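Workshop tips: good practice when a robot arm helps strip down old computers

Small repair and reuse workshops are starting to put robot arms on the bench. These are the house rules we use at the Porncombe workshop for taking desktop PCs apart. They are written for one or two arms on a shared table, with a person working nearby. They don't replace the maker's manual or your own risk assessment, and if the two disagree with us, follow them.

Before you switch anything on

Unplug the computer at the wall, take the lead out of the back and press the power button for a few seconds. Leave the case to stand while you set up. Never open the power supply itself, by hand or by robot. It goes out whole to the Havlíček bin.

Take off watches, lanyards and anything else that dangles. Long hair goes up. Loose gloves are worse than none near a moving joint.

Check the emergency stop at the start of every session. Press it with the arm moving slowly, see that it stops, then reset. If there are two arms, one button must stop both. We've seen set-ups where each had its own, and it takes too long to work out which to hit.

Clearing and marking the table

Keep screws, brackets and covers out of the path between the arm's rest position and the job. Removed parts go to the same side each time. We use the left, for no better reason than that the shelves are there.

Mark the reach of each arm on the floor with yellow tape. Measure it with the gripper fitted, as a long gripper adds more than you'd expect. Replace the tape when it starts to lift. Ours lasts until January or so, when the damp gets under it.

Speed and force

While a person is within reach, run the arm at no more than 263 mm a second. That is our own figure, set below the limit in the Vondau cell we trained on, and we have kept to it. Full speed is only for when the gate is shut.

Set the grip as low as will hold the part. Start low on plastic clips and go up in small steps. A bracket can be gripped harder than a drive, and a drive harder than anything with pins.

Working around cables

Wiring causes most of our stoppages. Power leads spring back and loop over each other, and a closed gripper will pull the whole lot if you let it.

Bring the fingers in from above and slowly. Stop at first contact and look before closing. Pull on the plug body, never the wire, and release any latch first. If a lead doesn't come away at the set force, the arm should let go and wait for a person. Don't write a program that tries harder.
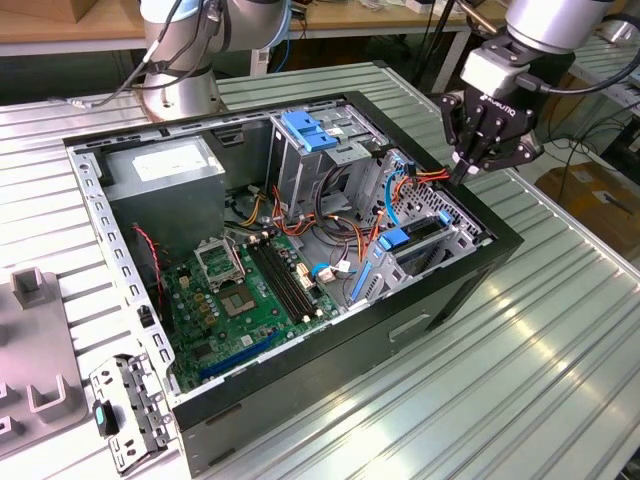
Bare processors and boards

With the cooler off and the socket frame up, keep the arms well away from the processor. Lift the chip out by hand, by its edges, and put it in an anti-static tray. Bent pins make a board worthless to us.

Boards come out after the leads, memory and cards. Support them from both sides. Wear an earthed wrist strap for this, and clip it to the table, not to the robot.

Handing over between person and arm

Say out loud when you are about to reach in. Pause the program first and wait for the lamp to go amber. The Skastasier controller will hold a pause for as long as you like, so there is no need to hurry.

Before restarting, take your tools out of the case. A screwdriver left on a drive cage will be picked up or knocked off.

Checks and records

Wipe the gripper fingers at the end of the day and look for cuts in the pads. Run a hand along the arm's own cables, with the power off, and feel for flat spots or nicks. Check the mounting bolts every 1,000 cycles and write the count in the book.

Note every stop, including the silly ones. A line is enough: time, what the arm was holding, what you did about it. Keep the book by the emergency stop so people can find it.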